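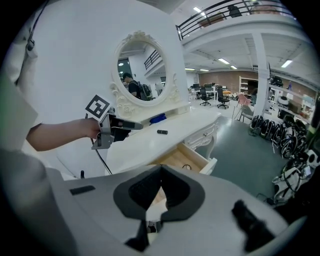
Inicio Recursos Seguridad en terreno

Lista de inspección: casa de prensa de Trulura, lado norte de la línea de alto el fuego
Revisión del 16 de septiembre de 2025. Sustituye a la de abril, que daba por bueno un extintor caducado.

Marcar: C (conforme), NC (no conforme), P (pendiente). Los comentarios son del inspector y no comprometen a la redacción, que tampoco los lee.

1. Refugio y accesos

1.1 Sótano despejado y con dos salidas. NC. La segunda salida existe en el plano. En el sótano hay un archivador delante.

1.2 Sacos terreros en las ventanas de la fachada este. C. Repuestos tras el bombardeo del puente de Zumlow. Alguien ha plantado albahaca en uno y está preciosa, pero hay que quitarla: las raíces abren la arpillera.

1.3 Láminas antifragmentos en los cristales. P. Colocadas en la planta baja. Arriba se espera el material desde que ambos bandos prometieron dejar pasar los camiones – es decir, se espera.

1.4 Agua potable para 6 personas durante 7 días. NC. Hay agua de sobra para el primer día y café para un asedio.

2. Comunicaciones

2.1 Teléfono satelital cargado y probado al aire libre. C. Desde el pasillo no coge señal, por mucho que se le grite.

2.2 Radio Eltik en la frecuencia acordada con los observadores. C. Contestaron a la tercera llamada para informarnos de que la línea estaba en calma. Se oían explosiones de fondo, suponemos que tranquilas.

2.3 Lista de contactos impresa. NC. Figuran dos portavoces militares que cambiaron de cargo y uno que cambió de bando.
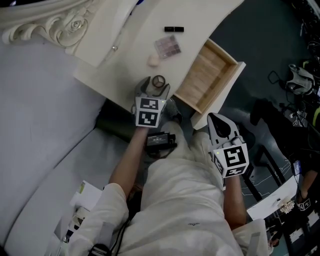
3. Vehículo y desplazamientos

3.1 Distintivos de PRENSA visibles en techo y laterales. C. El del techo se despega por una esquina. Usar remaches, no la cinta de la vez anterior.

3.2 Ruta de evacuación alternativa. P. La pista del sur pasa a menos de 3.000 metros de las baterías y el mapa oficial la llama «recreativa». Hasta nueva orden, salida solo por la carretera 924.

3.3 Botiquín de trauma con torniquetes. NC. Faltan dos. Las tiritas infantiles siguen intactas.

4. Personal

4.1 Chalecos y cascos de talla adecuada. C.

4.2 Curso de primeros auxilios Boateng al día. P. Tres certificados vencidos. Uno es el del inspector.

4.3 Parte de salida firmado antes de cada viaje al frente. NC. «Vuelvo pronto» no es una hora.

Plazo para corregir los NC: 6 días. Sin el sótano despejado no se autorizan pernoctas.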